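10 July 2025 - bowls, mostly

Spent the morning on the kitchen cupboard in the Talebi room, which I'd been putting off since the Tirimport boxes came. Everything's out on the worktop and wiped down, and I've relabelled the shelf for the Ultum trials as 46 (it was 111 on the old sheet, so please cross that out if you've got a copy!).

The bowls are the fiddly bit. I'd like them nested by size and easy to grab, and I keep changing my mind about the order. Lids go in the Hernex crate for now - I'll sort those in October when the second cupboard is free.

Orange and red are staying together, anyway. Such a cheerful pair, and I like how the light comes through the orange one.
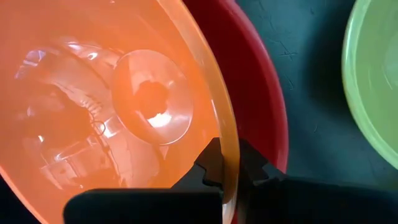 Do the bowls need drying by hand before they're stacked? Only the rims and bases, with a clean tea towel, and the rest can air-dry on the rack.

Need more shelf liner.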